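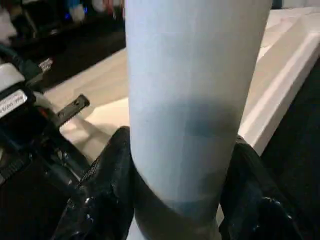

Skavum bottle, tall form, light blue matt finish. Body only, neck and foot not shown.

Brutdale workshop, June, finish and cleaning notes

Continues from the previous page, which ended with the bottle rinsed and left upside down on the draining rack overnight. Dry inside by morning except for a ring of water in the threads of the cap. Wiped that out with a twist of paper. The cap needs to be stood open side up in future, or on its edge.

Empty mass without cap: 309 g on the bench scale. The scale was zeroed before and checked again after. Repeated with the bottle turned on the pan and got the same figure. No mass recorded for the cap, as the gasket was still damp. To be done.

Colour

The finish is listed by Vuvska as a pale powder blue, and under the bench lamp I would call it that. Against the window it goes greyer. The colour card is kept in the drawer with the tapes and has faded along the side that sticks out of its sleeve, so I matched against the covered part only. Match is good on the upper body. Lower down the photograph shows a narrower band of slightly deeper blue, in shadow, and I would not take a colour from it. Any comparison of body and foot has to be made with the bottle in the hand and turned in even light.

The same goes for the darker patch with a bit of teal in it, lower half of the body and towards the right. It reads as shading. A real stain would stay put on the bottle when the bottle is turned, and a shadow would stay put in the room. I turned the bottle on the bench and found nothing at that height, either by eye or with the side of a fingernail. Entered as shading, no action.

Vertical lines

Faint lines run down the length of the cylinder in the photograph. From the picture alone they could be seams or reflections. Wolfram Buschmann holds that they are reflections and I was leaning the other way, so we checked properly:

Fingernail drawn round the body, slowly, at several heights. Nothing felt.
Soft pencil laid flat and rubbed over thin paper held tight to the wall. No line on the paper.
Bottle turned slowly under the lamp with a strip of tape stuck on as a marker. The bright lines stayed where they were and the tape moved past them.

Reflections, then, on this bottle. I have left the question open for the other heights of Skavum bottle, which I have not handled. A seam under a thick matt finish might not be felt by nail, and the pencil rubbing would only find it if it stood proud. Method is worth keeping for incoming pieces all the same, takes very little time.

Tape used for the marker was the low tack paper sort. It came away clean. Do not use the brown parcel tape on this finish, see below.

Cleaning

Purpose was to settle what we tell people to wash these with, as the card in the box says only "wash by hand". Patches were marked out on the body with paper tape and each was treated with one thing only, always with the bottle at room temperature and the cap off.

Washing-up liquid, warm water, cotton cloth. No change. Fingermarks gone on the first wipe.

Washing-up liquid, green scouring side of a sponge, light pressure. The surface polishes. It shows as a slightly shiny oval when tilted and is invisible head on. It did not come back with washing or with a dry cloth, so it is permanent. Colour unchanged in the oval, only the gloss.

Bicarbonate paste, fingertip. No change that I could see, but white powder stays in the texture and took a good deal of rinsing. Dries chalky if left. Not recommended on a pale colour where it will not be noticed until it comes off on a sleeve.

White vinegar, diluted, left on under a wet cloth for the length of the tea break. No change.

White spirit on a rag, for the residue of the parcel tape. It takes the glue off. It also left the area looking darker until it had fully evaporated, which caused some alarm. Back to normal after lunch. Wash with soap afterwards or the smell hangs about for days.

Cooking oil for the same residue, rubbed in and washed off. Slower than the white spirit, same result, no smell. I would put this one on the card.

Melamine foam block was not tried. It works by abrasion and the green sponge result tells us what would happen.

Repeat washing

Carried on with the plain method, liquid and cloth, as a run of wash and dry cycles. Total is now 28. Bottle dried with a tea towel each time and stood on the bench until the next one. After the last cycle the body was compared with the unwashed bottle from the same delivery, the two held side by side at the window and then under the lamp. Wolfram looked at them without being told which was which and could not pick the washed one by colour. He did pick it by feel - the unwashed bottle has a slight drag to it, probably from whatever it was packed with, and the washed one is smoother. Noted as a difference, not a fault.

The inside was rinsed only, no brush. The long bottle brush we have is the wrong shape for it anyhow. It reaches the bottom but the bristles are too soft and short to press on the wall, and the twisted wire end scrapes. Fröhlich do one with a foam tip. Asked for a price, waiting.

Grip

A tall smooth cylinder is awkward to hold with soapy hands. In the dry state the matt surface gives a decent hold. Wet, with liquid on it, it slides, and it went into the sink twice while I was doing the cycles. No mark on the finish from either drop, but the sink is full of water and that is hardly a test. Holding low down is steadier when it is full, higher up is steadier when it is empty. A full bottle picked up near the top tips towards the wrist.

Cleaned hands and rinsed bottle: hold returns to normal before it is dry. So it is the soap film and not the water.

Filling and standing

Filled to the start of the threads and stood on the bench, on a folded tea towel and on the draining board. Stable on the first, leans a little on the second, not to be trusted on the third, where the ridges run under the foot at a slant. Empty, it can be pushed over by a cloth dragged past it. Storage on the shelf should be at the back, or lying down in the wooden tray with the divider. Lying down marks the finish if the tray is gritty, so brush the tray out first.

Left lying full with the cap tight for up to 3 hours on a sheet of newspaper. No wet patch. The cap had been done up by hand only. Repeated with the gasket fitted the wrong way up, which is easily done, and the paper was wet almost at once. The gasket has a flat face and a lipped face and the lip goes towards the bottle. This should be on the card as well, with a drawing.

Labels

Paper labels from the roll hold badly on the matt surface. They lift at the corners by the next day and come away altogether when the bottle is washed, glue and all, so at least there is nothing to clean up. The plastic ones hold much better and leave residue, for which see the cooking oil. For anything that has to be identified during a wash run I now tie a card tag to the neck with string. Write on it in pencil. The blue biro ran.

The green sponge oval is on the washed bottle, at about the height of a thumb when held in the middle. Whoever uses it next should not enter that as new wear.

To do

Cap mass, with gasket dry.
Brush from Fröhlich, price and length. Check it against the depth of the bottle before ordering.
Colour of the foot against the body, both bottles, even light.
New colour card from Vuvska, and a longer sleeve for it.
Draft wording for the card: washing-up liquid and a soft cloth, no scouring pads, oil for sticky marks, gasket lip down. Wolfram to read it.
Parcel tape to be moved out of the packing drawer and down to the cartons.

Washed bottle is back on the rack, cap beside it on its edge. Unwashed one is wrapped in tissue in the tray.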